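Notebook, soft goods bench
2023-06-16
Fold and pack, two-bed room at Zandley
Present: Anel Steyn, Szabolcs Pálfi, me (F. Sárközi)

Carried over from last entry: the fold sheet for small black items is still not agreed. Szabolcs wants one fold for everything under the size of a hand towel. Anel wants straps kept separate from garments. We worked in the room this time and left the bench alone, with the bedspreads on, as the Zandley staff will have to do it. The bench has a hard laminate top and everything folds well on it, so the results from there flatter the method.

Order of work as written on the sheet:
1. Sort by color, then by size.
2. Flatten on the near bed.
3. Fold, press by hand, count to 4, release.
4. Move to the far bed if the fold holds. If not, refold once and write it down.

Step 4 needs rewording. "Holds" was read differently by each of us. Proposed: the top layer does not lift by more than a finger's width after release. Anel to draft.

Straps. The black ones are the worst of the set for sorting, as they look like socks from across the room and end up in the wrong pile. Handling is easier than I expected once the strap is folded over on itself. Hold at the fold, not at the loose ends, and keep it upright until it is over the pile. A strap laid down flat first picks up a twist that has to be taken out again by hand.
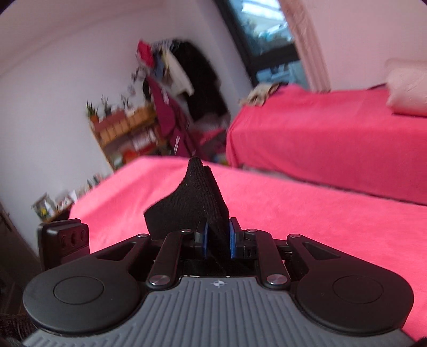 Black strap held at the fold, point up. Diagonal weave.

The ridges in the weave help. Two layers with the ridges facing each other grip a little and stay put. Smooth webbing from the Mustedo box does not do this and needs a tie. I have put the smooth pieces in a separate bag, marked, and they stay out of this sheet until Haruto has looked at them.

Strap lengths were not recorded today. The tape was left at the bench. The only length I trust is from the earlier page: 34 cm for the short one, measured flat without pull.

Surface. Plush covers on both beds. The pile is a problem for step 2. A small item pushed across it drags, and the bottom layer comes out of line with the top. Lifting and setting down is better than sliding in every case we tried. Anel tried brushing the pile one way with the flat of her hand first. It helps along the brushed direction and makes no difference across it. We did not try a board under the item. Szabolcs says a board is cheating – the staff will not carry one from room to room – and I agree for this sheet.

Color is in our favor. Black on a pink-red cover can be found from the door. The reds are another matter. Anything red that goes down on these covers needs to be stacked at once or it gets missed at the count. Note for the packing list: reds first, blacks last.
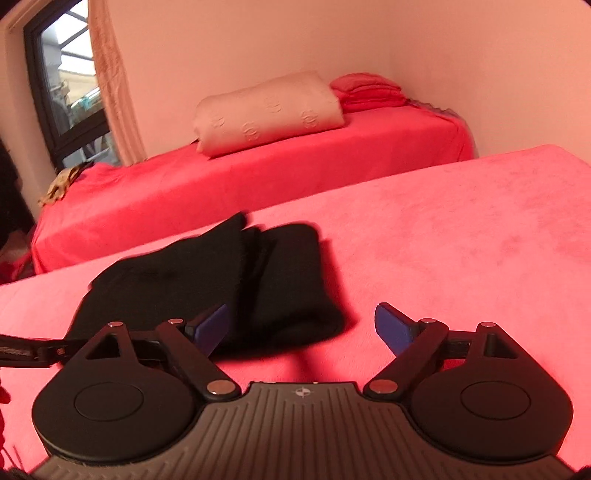
Socks and small garments get the same fold for now: halves, then halves again, open edge toward the wall. The bundle is thick for its size and wants to spread at the open side. Pressing for longer than the count did nothing useful. A third fold was tried and dropped. It gives a lump that will not stack.

Thick knits should probably be rolled. Szabolcs rolled one at the bench and it held overnight, but one is not a result.

Room layout, for whoever does the next session. The beds stand close together with a narrow gap between them, and small things go down it. Work from the outer side and keep the pile away from the gap edge. Pillows and other bulky pieces go toward the wall on the far bed so that the front half stays free for finished bundles. Window side is the better side for looking at dark fabric. Toward evening I could not tell black from navy without taking the item up to the glass.

The far cover hangs low at the front. Check under it before leaving.

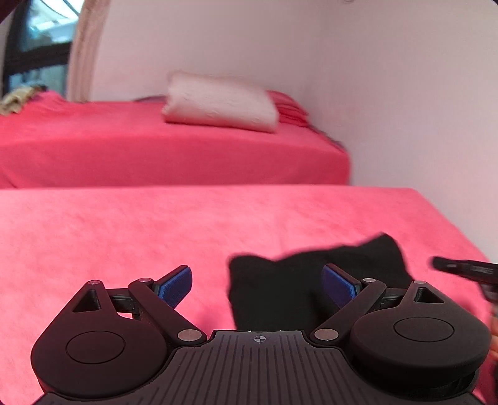
Cover care, asked by Lindalva Rangel by message: hand pressing leaves marks in the pile that are still there when the session ends. They come out with a shake. Steam not tested. She wants to know whether the Varela covers would mark less. I have no sample here and said so. If she sends one, test it on the same bed with the same items and change nothing else.

Paperwork. The log line for this session is 1043. The previous line was filled in with the wrong room and I have struck it through and initialed it. Szabolcs still has the Zanus labels, two sheets, one of them with the adhesive gone dry. Do not use that one on fabric.

Open:
– reword step 4 (Anel)
– smooth webbing, tie or clip (Haruto Hayashi)
– rolled knits, repeat with more than one piece (Szabolcs)
– strap lengths, all of them, bring the tape (me)
– cover sample, if it arrives before August

Left the fold sheet in the blue folder with today's changes in pencil. The printed copy on the bench door is the old version.

F.S.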